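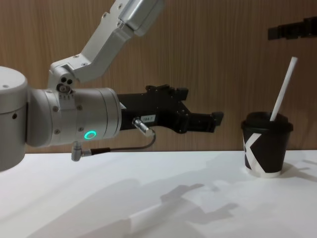 Gripper swap week, part whatever. I've been running two sets of fingertips against each other on the pair of arms and I wanted to get the notes down before I forget which day was which. Leka is the pad I've used since last July, Brikita is the new one, stiffer, a bit narrower. The test piece is a black disposable cup with a lid and a white straw, over by the wood wall, and the job is the straw. Get it in the lid. Get it out. Don't knock the cup over. Sounds like nothing, eats whole afternoons.

Setup first, for the person who emailed asking (sorry, slow). Control is all through Enamel, which is my own pile of scripts and not a product, please stop asking for the download. Gripper commands at 31 Hz because that's what I could get stable over the old switch. Anything faster and the left arm starts to stutter on long reaches. Probably a cable. Haven't looked.

So. Leka pads. Soft, forgiving, grab a straw off-center and it sort of rolls into place. Problem is the rolling. You close, straw turns a few degrees, and now the tip isn't where the controller thinks it is. Fine for a wide cup. Not fine for a little hole in a lid.

Brikita pads don't roll it. They also don't forgive anything. Close a bit too hard and you've got a flat straw with a crease in it, and a creased straw goes in crooked every time after. I went through 126 straws this week. Bought a box of 600 so no panic yet. 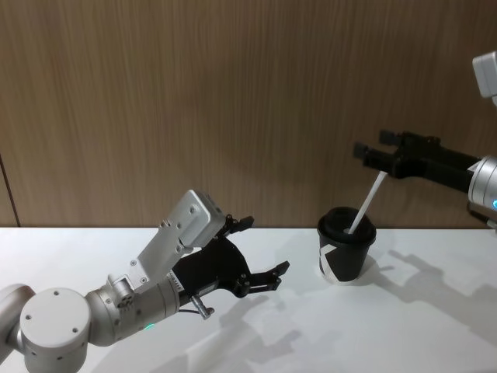 What helped was gripping further back, toward the body of the gripper and away from the tips. Less leverage on the straw, less wobble when the arm settles. Tried it with both pads and both got better, Leka by a lot. I'd been pinching at the very ends all this time out of habit – tweezers brain. The downside is clearance, the fingers get close to the lid rim and you have to come in at an angle.

Force limits: I had Brikita on the same numbers as Leka for the first 2 days, which was dumb. Dropped it a good way and the creasing mostly stopped. Should of started there.

The other change was the approach. Straight down was bad with either pad, any error and you push on the lid and the whole cup walks. Coming in on a slant lets the straw find the edge of the hole and slide. Slower, but I'll take it.

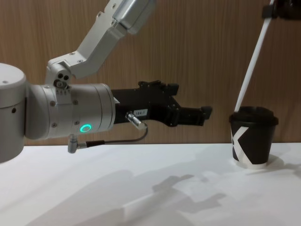 Cameras, quickly. The wrist view is great right up until the last bit, then the gripper blocks the one thing you want to see. I get more out of the view from the opposite side. Tried a cheap clip-on from the Parnley shop too, nice color, terrible lag, it's back in teh drawer.

Where I am now: Brikita on the right for the straw work, Leka staying on the left where it just needs to hold stuff without crushing it. Mixed pads means two force tables in Enamel and I've already loaded the wrong one once – watch for that if you copy me.

Still to do: the left arm stutter, a proper log of the misses, and trying both pads on paper straws. Will post the force tables when I've cleaned them up. They're a mess right now, half the comments are swearing.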